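4.2 Recording a demonstration by remote control

Read section 3 first. Groltier stores up to 1000 demonstrations per task.

1. Load the counter layout and choose the task. The one used here is 'white cup'.
2. Hold the enable button and bring the gripper down over the cup – slowly near the rim.
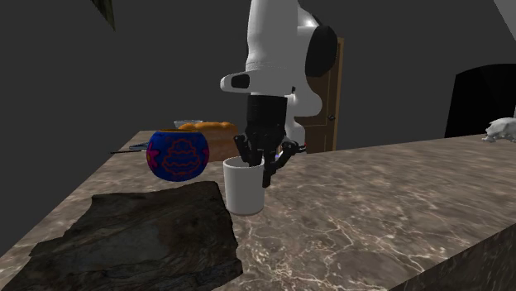
3. Press Record before the fingers close. Movement made earlier is not saved.
4. Close the gripper, pause for 2 seconds, then lift.

Caution: do not let go of the enable button during a lift. The arm stops and the recording is discarded.

5. Use the wrist view to check your grip – the side view can mislead.

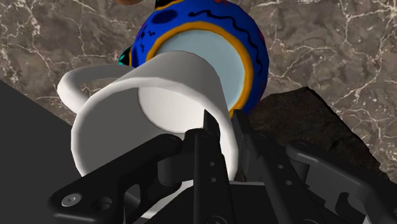 Sadia Hayat: I'd add that a slow, clumsy run is still worth keeping if the grip holds. Delete only the failed ones.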